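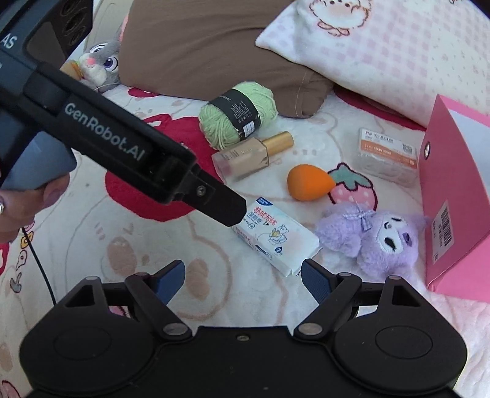

4.2 Who keeps coming back

We sent our questionnaire to 200 people who had signed up to rehome former laying hens through the Ellholm group, and 192 of them very kindly wrote back, many at cheerful length. Most had first heard of the hens from a neighbour (often over the fence!), and 18 had since joined the Thursday vigils. 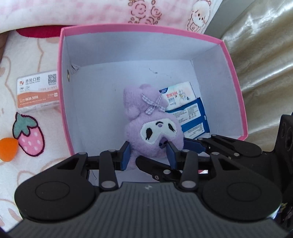 4.3 Talking at the gate

Fu and Delacroix sat down with seven regulars at Pellbridge, who spoke fondly of the farm staff and wished for longer conversations with them.

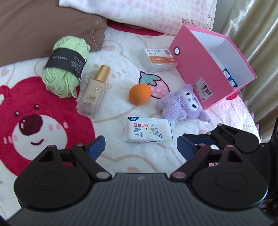
Figure 3. Gripper above a quilted blanket with bear outlines.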